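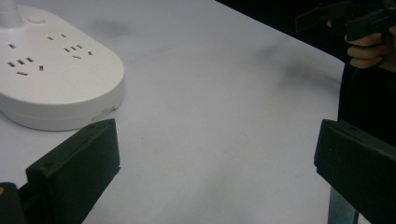
Home News Campus Town Sports Opinion Archive

Library tables at Gakberg to get power strips before finals

By Siham Morsy
May

Students at Gakberg College will have somewhere to plug in on every floor of the Ouali Library by the time finals begin, after the college agreed to buy 892 power strips for its study tables, reading rooms and group rooms.

The first strips went onto tables on the second floor on Wednesday morning. The third and fourth floors come next, followed by the basement, where the outlets are oldest and where an electrician has to finish replacing a panel before anything else can be added.

The library has 1,417 seats. Until this month, most of the outlets within reach of a seat were along the outside walls, and the tables in the middle of each floor had none. Students who needed power either arrived early for a wall table or ran a cord across an aisle, a practice the library has banned twice and never managed to stop.

"We would pick cords up off the floor at nine in the evening and there would be new ones down by ten," said Tianyou Su, who manages the building. "The ban was fair, but there was nowhere else for people to go. If your laptop is at four percent and you have a paper due, you're going to find an outlet."

The new strips are made by Brurard and sit flat on the table. Each is wired to a floor box under the table and fastened in place, so it can't be carried off to another table or unplugged and taken home. They have a switch on top and take both American plugs and most of the kinds that students bring from abroad.

That last point decided the order, Su said. Gakberg has students from a long list of countries, and a good number arrive in the fall with chargers that don't fit the outlets in the library. The front desk lends out adapters, but the drawer is often empty by the second week of the term. Adapters also come back broken, or don't come back.

A library survey in the winter drew 2,948 responses. Power was the most common complaint, ahead of noise, the temperature on the fourth floor and the closing hour on Fridays. Several people wrote that they had stopped using the building after dark and worked in the dining hall instead, where there are outlets in the booths.

The college looked at two other plans first. One was to replace the study tables with new ones that have outlets set into the top. Su said the tables now in use are solid and there was no good reason to get rid of them, and that the cost would have covered only one floor. The other plan was a set of lockers with chargers inside, near the front entrance. Students in the survey did not like that idea. Most said they wanted to keep working while their laptops charged.

Strips on the table were the cheapest choice and the quickest. The floor boxes were already there on three of the four upper levels, put in during a renovation and then covered with carpet when money for the rest of the project ran out. Workers from Torkell, the electrical contractor, have been cutting squares out of the carpet to get to them. Most of the boxes were in good condition. A few had filled with dust and had to be cleaned out and rewired.

Torkell crews are working from six in the morning until the building opens at eight, and again on Sunday before noon. The stairs and the elevator will stay open. A table being worked on will have its chairs turned over on top of it, and the library asks that people leave the chairs as they are, even if the work looks finished. The circuit for each row is tested separately and may not be safe to use until the test is done.

What can be plugged in

The library has written new rules for the strips, and a printed copy will be left on each floor. Laptops, phones, tablets, calculators, reading lamps and hearing devices are all fine. Small printers are allowed in the group rooms only.

Anything that makes heat is not allowed. That covers kettles, hot plates, mug warmers, space heaters, hair tools and electric blankets. Su said space heaters are the main worry, particularly on the north side of the fourth floor, where people have been bringing them in for years.

"One heater on a strip is a problem," he said. "Two heaters on the same row and the whole row goes off, and then you've got a lot of people who may have lost what they were writing."

Power strips brought from home are also banned, and so are extension cords. Plugging one strip into another is a common cause of overheating, and the rule will apply even to strips with their own breakers. Staff will ask people to unplug them and will hold the strip at the front desk until its owner leaves for the day.

Drinks are still allowed at the tables, but only in a container with a lid. The library had considered banning drinks on any table with a strip and decided against it. A spill on a strip should be reported right away. Students should switch the strip off at the button if they can do so without touching anything wet, move their things, and tell someone at the desk. They should not try to dry out the sockets or keep using the ones that look clean.

A strip that has stopped working should be reported too. Each one will carry a number on a small label, and giving the number to the desk is enough. Strips that get warm, buzz or hold a plug loosely will be taken out and replaced. The college has kept a number of spares back from the order for this.

Students who use a plug from another country were reminded to check the voltage printed on the charger. A plug that fits the socket is not proof that the device will work on American current – nearly all laptop and phone chargers will, but some older shavers and desk lamps won't. The strip does not change the voltage.

Quiet rooms and the basement

The two silent reading rooms on the third floor will get strips at every other seat. Regular users of the rooms had asked for some tables to be left alone. A row of six tables by the east windows will have no power at all and will be kept for people working on paper.

The carrels along the back wall are not part of the project. They are narrow, and a strip would take up too much of the desk. Su said he has asked for a price on small outlets that would be mounted under the shelf of each carrel, but there is no money set aside for them this year.

The basement is the slowest part of the job. Its panel dates from the original building, and Torkell found that it could not carry the extra load. A new panel has been delivered and is waiting to be put in. The college has set aside $3,000 for patching the wall and painting once that is done. Until then the basement tables will have no strips, and the wall outlets near the map room will be off on the mornings when the crew is working. The microfilm readers are on a separate circuit and will not be affected.

Hours for finals have not changed. The library will stay open until two in the morning starting the weekend before the first exam, and the front desk will be staffed for the whole of that time. The adapter drawer will remain for now, both for the carrels and for students who want to borrow an adapter for a classroom. Adapters can be kept for three days.

On the second floor on Wednesday afternoon, most of the center tables were taken by one o'clock. The wall tables, usually the first to go, still had open seats.

Su said his office will look at how the strips are holding up over the summer, when the building is quieter, and decide then whether to ask for more. The student lounge in the building next door has the same trouble, he said, and has already sent him a request.

Questions about the work can be left at the front desk or sent to the building office. Students who need a powered seat as part of a disability accommodation can have one reserved on any floor and do not have to wait for the rest of the installation.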